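Aus der Werkstatt: Zwei Greifer, ein T-Shirt und viel Geduld

Wer im Juni unseren letzten Rundbrief gelesen hat, erinnert sich vielleicht an den Satz, das Falten von Wäsche sei »im Wesentlichen gelöst«. Den nehmen wir zurück. Gelöst ist das Falten eines T-Shirts, das bereits so daliegt, wie man es gern hätte. Für alle übrigen T-Shirts haben wir in den vergangenen Wochen zwei Greifer gegeneinander antreten lassen, beide am selben Arm, beide mit derselben Steuerung von Stelteck und derselben Kamera am Kopf.

Kandidat eins ist der Parallelgreifer von Werix. Zwei gerade Backen, solide verschraubt, Öffnungsweite 60 Millimeter, Preis 395 Euro. Er sieht aus wie etwas, mit dem man Schrauben sortiert, und dafür ist er wohl auch gebaut. Kandidat zwei kommt von Bianchini, hat weiche, nach innen gewölbte Fingerkuppen und kostet so viel mehr, dass die Bestellung zweimal zurückkam, weil man einen Tippfehler vermutete.

Gearbeitet wird auf einer weichen Unterlage, also dem, was auch zu Hause unter der Wäsche liegt. Auf der harten Tischplatte hatten beide Greifer zuvor geglänzt. Die Backen fahren bis auf die Platte, schließen, und der Stoff ist drin. Auf dem Bett gibt der Untergrund nach, und der Werix packt mit großer Entschlossenheit zu: ein Lagen T-Shirt, eine Lage Laken. Danach faltet er beides. Rein technisch war das Ergebnis sauber.

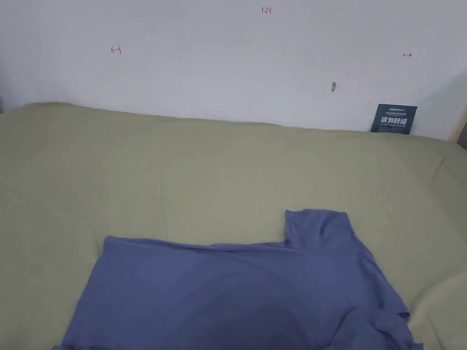

Am heikelsten sind die Ärmel. Ein kurzer Ärmel, der absteht, ist für die Bahnplanung ein Geschenk, denn er hat eine Kante, und an Kanten kann man sich festhalten. Sobald der Stoff aber schon einmal umgeschlagen ist, muss der Greifer entscheiden, ob er eine Lage nimmt oder zwei. Der Werix nimmt, was kommt. Der Bianchini tastet sich heran, zögert, rutscht ab, tastet wieder. Man möchte ihm gelegentlich die Hand halten.

Insgesamt haben wir 319 Griffe protokolliert. Beim Laken liegt der Bianchini klar vorn, er lässt es meistens in Ruhe. Bei der Geschwindigkeit führt der Werix ebenso klar, und wer je neben dem Bianchini gestanden und auf den zweiten Ärmel gewartet hat, weiß das zu schätzen. An einem Nachmittag brauchte er für ein einziges Hemd 21 Anläufe. Wir hatten Kaffee geholt, getrunken und die Tassen gespült.

Die Kamera hat sich besser gehalten als erwartet. Blau auf Grün trennt sie ordentlich, solange die Falten nicht zu tief werden. In dunkleren Partien hält die Auswertung einen Schatten gern für eine Kante und schickt den Arm dorthin, wo es nichts zu greifen gibt. Mehr Licht hilft. Zu viel Licht auch nicht, dann verschwinden die Falten ganz und das Hemd gilt als glatt. Der Arm ist dann sehr zufrieden mit sich.

Die Steuerung hat in der ganzen Zeit nur einmal gestreikt, nach einem Update, das laut Beipackzettel die Stabilität verbessert.

Vorläufig bleibt der Bianchini am Arm, und der Werix bekommt Silikonüberzüge, die wir im Projekt Wirkutus ohnehin noch in der Schublade hatten. Ob das etwas bringt, steht im nächsten Rundbrief. Handtücher kommen danach an die Reihe, Spannbettlaken bis auf Weiteres nicht.

Stand: 15.10.2026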